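The evening the left finger wouldn't let go

I promised an update on the cloth folding, and I'm sorry it has taken me until June to sit down and write one.

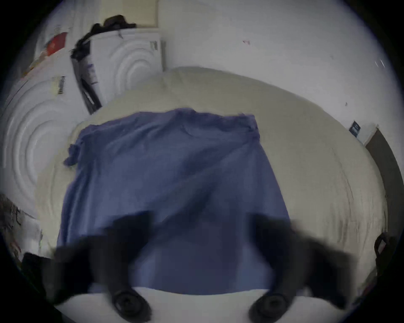 We'd been going along so nicely at Calholm, one fold after another, when the left finger closed and simply stayed closed. I pressed release, waited, pressed it again (as you do) and got nothing but a faint hum. By the time I'd reached the power switch the motor was too warm to touch, and it took me a good 30 minutes to calm down and find a screwdriver!

The culprit was a worn gear, good for roughly 2000 cycles according to the lovely people at Luvport, who are posting me two more. Until they come I'm keeping the stop button within reach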